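Wikeo Forums > Small Arms and Manipulation > Practices and Standards

Thread: Draft rules for shape-sorter benchmark runs, comments wanted

kdonati
Posted February 10, 2025

I maintain the run sheet for our bench arms and would like it reviewed before it goes into the Wikeo handbook. Scope is tabletop arms with a parallel gripper, hobby-class servos, wooden shape sorter as the target, one block per attempt. It does not cover industrial cells and makes no claim to satisfy any published safety standard. If you run something with enough force to hurt a person, this sheet is not for you.

Terms used below. A "run" is 16 attempts with one policy and one fixed setup. An "attempt" starts when the arm leaves its home pose and ends on insertion, timeout or operator stop.

Draft 6, section by section.

1. Wrist camera check. Before the first attempt, move to the pre-insert pose with the gripper open and save a still from the wrist camera. Both fingertips and at least one full opening of the sorter must be in view. Compare against the reference still for that setup. If the fingertips have shifted, the mount has shifted, and the extrinsics have to be redone.
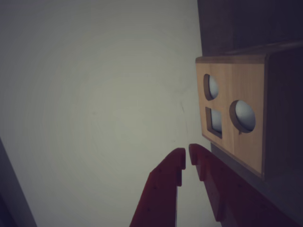

2. Fixed view check. Save a still from the side camera covering the whole arm, the sorter, the block and the run of the cable. This still goes into the log with the run number. It is the record of what was on and near the table.

3. Sorter placement. Tape marks at two corners of the sorter, removed before recording. Rotation is set with a square against the table edge. State in the log which face is the target face. A sorter with openings on several faces has to be logged by face and opening, for example "top, square". "Square hole" alone is not accepted.

4. Block placement. Flat on the table, clear of the cable path by at least one block width. Start position is drawn from the position list, never chosen by eye.

5. Cable. The wrist camera cable must have enough slack for full extension and must not pass between the block and the sorter.

6. Operator position. One operator, hand on the stop, outside the reach of the arm. Anyone else stands behind the operator.

7. Timeout is 100 seconds per attempt. No extensions.

8. Attempts are not repeated. An operator stop counts as a failure unless the cause was outside the workspace, in which case the full run is discarded and logged as discarded.

Comments by section number please.

Katia Donati

---

boltlow_rig

Section 1. "At least one full opening" is too weak. With a low approach to a side panel you can get the whole front panel in view and still have the fingertips well away from the target opening. I would require the target opening specifically. Otherwise the check passes on a still that says nothing about alignment.

Section 7 is fine. We use the same figure at Boltlow and the slow policies complain about it, so it is probably correct.

---

vkaijage

Agree with boltlow_rig on the target opening.

I disagree with section 5 as written. Slack and clearance are in conflict. If you leave enough cable for full extension, the surplus has to lie somewhere when the arm is folded in, and on a small table it lies on the tabletop.

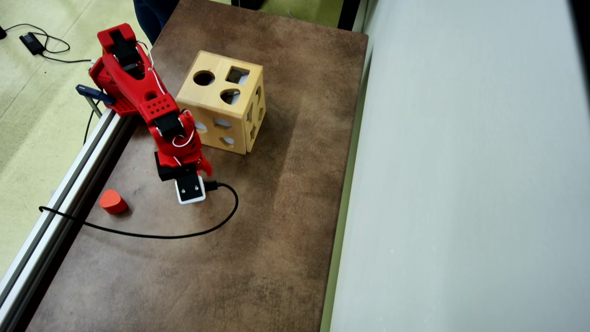 The surplus moves every time the wrist moves, so a clearance measured at the home pose tells you very little about clearance in the middle of an attempt. I logged 500 attempts in July on one setup and the cable touched the block in 6 of them. All of them started from a position that complied with a one-width rule. The contact came during the reach, when the loop dragged.

Proposed text: "The wrist cable is clipped to the links at every joint. The remaining free length is the minimum that permits full extension. Before the run, the arm is driven by hand through the extremes of its motion and the block start positions swept by the cable are struck from the position list."

Victor Kaijage

---

portela

Striking positions from the list changes the benchmark. Two labs with different cable routing would then be testing on different position sets and reporting a single number under one name. I would sooner keep the list fixed and count a cable contact as a failure. Routing is part of the system under test.

---

vkaijage

Routing is part of the system if you are comparing systems. Most people filling in this sheet are comparing two policies on the same arm. For them a cable contact is noise.

---

portela

Then it is the same noise for both policies and it does not need a rule.

---

vkaijage

Only if both policies move the wrist along similar paths. Mine did not.

---

kdonati

Both uses are legitimate and the sheet should say which one a run is for. I will add a field at the top: "Purpose: policy comparison / system comparison". For system comparison the list is fixed and contact is a failure. For policy comparison positions may be struck, before the first attempt only, and the struck positions are listed in the log. Clipping at the joints goes in for both.

Section 1 will read "the target opening in full and both fingertips".

---

kukach

Section 2 needs more. A still is a record of what was there, but the sheet does not say what should be there. We keep a clear zone: tools, power supplies and anything not required for the attempt stay off the tabletop. Floor is acceptable for the supply as long as its cord has no tension at the base connector. Also clamp check. I have seen more bad runs from a base clamp that loosened than from calibration. Ours gets a tug by hand at the start and again after attempt eight.

Section 6, "outside the reach of the arm" should be a mark on the floor. People estimate it badly.

---

boltlow_rig

A mark on the floor is excessive for a servo arm of this size. It pinches, and that is the extent of it. If the sheet gets too long it will be filled in afterward from memory, and then it is worth less than a short one.

---

kukach

Pinching is not my concern. A sleeve in the side camera is. If the policy takes that camera as input, a person standing in a different place each time is an uncontrolled variable.

---

kdonati

Accepted on those grounds, with the wording "operator position marked and unchanged for the whole run". How it is marked is left to the lab. Clear zone and clamp check go in as 2a and 2b. The mid-run tug I am less sure of. Touching the base between attempts can shift it, and then the second half of the run is on a different setup from the first.

---

kukach

If a hand tug shifts it, the clamp was loose and the run was bad anyway.

---

portela

Check it after the last attempt. If it moved, discard under section 8. Same information, no contact during the run.

---

kdonati

Taking portela's version. Draft 7 will have the clamp check before and after. Still open: whether a block that enters the opening and stays wedged in the rim counts as inserted. Current text says insertion without defining it. I lean toward "released by the gripper and no part above the outer face", but that penalizes sorters with thick panels and long blocks. Measurements from anyone with a second sorter would help.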